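About Purves

Purves looks after floors, rails and cupboards for people who have rooms to hire out and no wish to think about what happens in them between bookings. We clear up, we put back, we vacuum, and we hang the hangers the right way round. It is a small trade and we are a small firm, and most of our customers found us by asking the last person who left their hall looking decent.

We are based in Cletport, up the stairs behind the old net loft, where the sign still has the previous tenant's name on it. The previous tenant sold aquarium gravel. If you follow the gravel you will find us.

How it started

Manikandan Nair ran a rehearsal studio for eight years and spent a fair part of them picking up other people's gaffer tape. Vignesh Kurup hired the studio every September for a costume sale and was, by Manikandan's account, the only customer who ever left the place tidier than he found it. This was noted with suspicion at first. Then Manikandan offered him money to do it after everyone else's bookings as well, and Vignesh, who had been selling second-hand dinner jackets to students, took a short look at his prospects and said yes.

They bought one vacuum between them. It was a bad one. It had been designed for somebody's stairs and it met its end in a pottery class, with a noise Vignesh can still do if asked. The second one was larger and came from a builder in Skornivley who threw in a box of odd nozzles, three of which fitted. By the end of that winter we had keys to five buildings and a shelf to keep them on, and it seemed rude not to give the thing a name. Purves was the name on the shelf. It had come out of a school.

What we do

The short version is that we reset rooms. You tell us how the room should be, we write it down, and after each booking we make it so. Some customers give us a floor plan. One gave us a poem. Most say "oh, you know, normal", and then we spend an enjoyable hour finding out what normal is, and whether the piano is part of it.

A reset covers the floor, the furniture, the clothes rails and stands, the leads and extension blocks, the lost property and the bins. We don't do windows. We did windows once, at a dance school with a great many of them, and Vignesh would like it known that he has forgiven the dance school.

We also set up for sales, fittings and open days, which means carrying rails upstairs and being told they were wanted downstairs. Rates are by the room and not by the hour, as the hour only encourages us to chat.

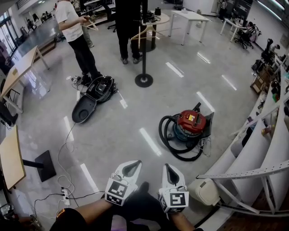
Floors are where we began and they are still most of the work. A workshop floor with a shine on it is the least forgiving thing in the building, and it will show a footprint to anyone standing in the doorway at nine in the morning. We use wet and dry vacuums for nearly everything, for the good reason that customers' spills come in both kinds and often on the same evening. The red and teal one, with its black hose in coils round the base, is the sort of machine we mean. Manikandan holds that a hose should be coiled in loops no smaller than a dinner plate. Vignesh holds that it should be coiled at all, and has asked people to begin there.

Leads come next. We lift every one before the vacuum goes near it, start from the plug end, and tie each with its own strap. A lead without a strap goes on the hook of shame by the office kettle until its owner rings up. There are fourteen on it as we write. Two are for a slide projector, and we would quite like to meet the slide projector.

On hangers

You will hear more about hangers from us than from other cleaning firms, and we make no apology. Vignesh came out of the clothing business with a bad back and firm opinions. Wooden hangers go with wooden hangers. Hooks face the wall. Nothing damp goes on a wooden one, ever, however sorry the coat looks. Stands with a weighted base are walked across the room upright, with a hand on the pole, and are not rolled along on their rims like a barrel, whatever you may have seen your brother-in-law do.

When we took over the cloakroom at the Karkov we sorted the hangers before we did anything else. There were 1,724 of them, in a venue that seats far fewer people than that and has, so far as anyone can tell, always done so. Where the rest came from is a local mystery. We kept the good ones, mended what could be mended, and gave the wire ones to a man who grows beans.

Who we are

Manikandan does the bookings, the invoices and the first visit. If you ring, you will probably get him, and he will probably ask what your floor is made of before he asks your name. He is learning to do this the other way about.

Vignesh runs the crews and trains new starters. Training takes a fortnight and covers vacuums, lifting, cupboards, alarms and the correct attitude to glitter, which is one of patience and a damp cloth. He keeps a notebook for every room we look after and can tell you which cupboard sticks and which light switch does nothing. The notebooks stay with us if you leave, but we will happily copy yours out for whoever comes after. We've done it for two customers. One of them came back, bringing the copy with him.

The rest of us work in pairs, mostly evenings and early mornings. We pay for the whole shift even when the booking finishes early, and for the waiting when it finishes late — which, if you run a salsa night, it does. People tend to stay with us. We put this down to decent pay and a good biscuit tin, and have never dared to test which matters more.

Things we have been asked

Do we bring our own equipment? Yes, all of it, though if you have a vacuum you are fond of we'll use that and empty it properly afterwards, possibly for the first time.

Will we move the piano? We'll move it if it has wheels and you have told us in writing where it lives.

What happens to lost property? It is bagged, labelled with the room and the evening, and kept until the end of the following month. Umbrellas are kept longer because we feel bad about umbrellas. Teeth we ring you about straight away.

Can we come tonight? Sometimes. Ring before four and sound calm.

Do we cover Skornivley? We do, as far as the bridge, and past it for anybody who can offer parking.

Finding us

The office is open from eight until two, after which everyone is either asleep or on the way to a hall. Come up the outside stairs and knock loudly, as there is usually a vacuum being tried out. If you are bringing back a lead, a key or a hanger, there's a crate by the door for the purpose and no questions will be asked. If you are the owner of the slide projector, please do come in.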